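Pinik Hand-Held Gripper, Student Build
Flellham Robotics Club equipment pages
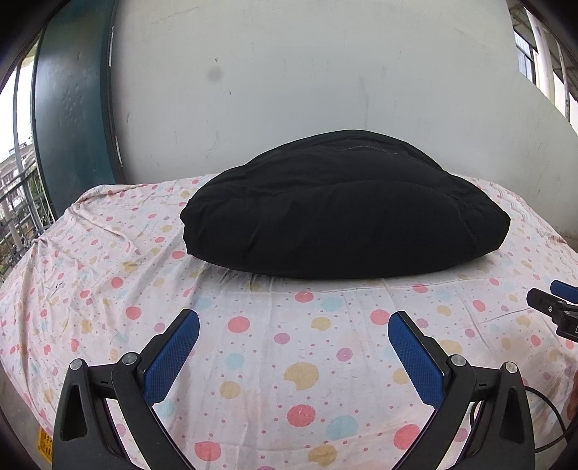 Equipment Book, Vol. 2, p. 283

The Pinik is the tool our new members ask to try first, and we love it too! You hold it in your hand, squeeze, and two fingers close on whatever you've put between them. There's no arm to program and no base to bolt down, so a student who joined yesterday can be picking things up in a few minutes. We use it in the beginner class, in the household objects project and for practice before the spring competition.

The fingers
Each finger is a black plastic linkage with a cut-out and round silver pivot pins at the joints. On the inner face sits a blue grip pad with a fine diamond texture. Open the fingers and the pads make a V. As they come together you can watch the linkage do its work, and that is a big part of why we like teaching with it. Kids who have only seen linkages drawn on paper get it right away when one is moving in front of them.

The pads are the part we fuss over most. Texture matters a lot on cloth, and lint packs into it quickly, so brush the pads with a dry toothbrush at the end of every session. Please don't use alcohol wipes on them (we tried, and the surface went slick for a week). Replacement pads are in the Bimico parts drawer, sold in pairs. Change both at once or the grip pulls to one side.

What we practice on
Soft things! Blocks and cups are fine for day one, but soft things are where it gets fun. The household objects project has a whole soft round: puffy black cushion on a polka-dot fitted sheet, then a bath towel, a knit hat and a stuffed animal of your choice. A cushion is much wider than the fingers can open, so you can't just grab the entire thing. You have to find a ridge or a fold, come in from the top and pinch. Go too low and you'll pick up the sheet along with it. Everybody picks up the sheet at least once.

Kamarul Yeoh, who teaches the beginner class, has students do each pick slowly with the tool and then write down where they placed the pads and which way the wrist was turned. Those notes become the plan for the Akande arm later in the term. Last term one pair wrote almost three pages on a single cushion, and their arm program was the best we had.

What's in the kit
Hand-held gripper with pads fitted
Black cable
Spare pads, one pair
Spare pivot pins, 4
Toothbrush
Carry case with foam

We have 5 kits. Beginners work in pairs, one on the tool and one on the notebook, and swap after each object.

Before you start
Open and close the fingers all the way a few times with nothing between them. It should feel smooth. If it clicks halfway, look at the inner pins first, they work their way out with use and push back in with a thumb. Check that the cable hangs free behind the hand and isn't looped around a finger joint. On a bed or a couch, give yourself plenty of slack, as the cable likes to drag over the fabric and move the thing you're reaching for.

Set the object down with some space on every side. Smooth the sheet or leave it rumpled, either is allowed, but write down which. Rumpled is harder and I think more interesting.

Known quirks
The grip loosens a little when the pads are new. Give them an afternoon.
Quilted fabric can slide between the pads and come out the other side. Squeeze a bit less and take a bigger fold.
Left-handed students may want the cable run on the other side. Ask and we'll swap the clip, it takes one screw.
Very thin cloth, like a silk scarf, is still beyond us. If you find a way, please tell everybody.

Borrowing
Members can take a kit home for 2 weeks. Sign the sheet by the parts drawer and put the kit number on it, not just your name. Kits are all called back in March for the competition, so plan around that if you have a project of your own going. If a finger cracks, bring in all the pieces. We print the linkages ourselves and the broken ones help us work out where to thicken the next batch.

Page updated June 28, 2021

See also: Akande arm, Bimico parts drawer, Household objects project rules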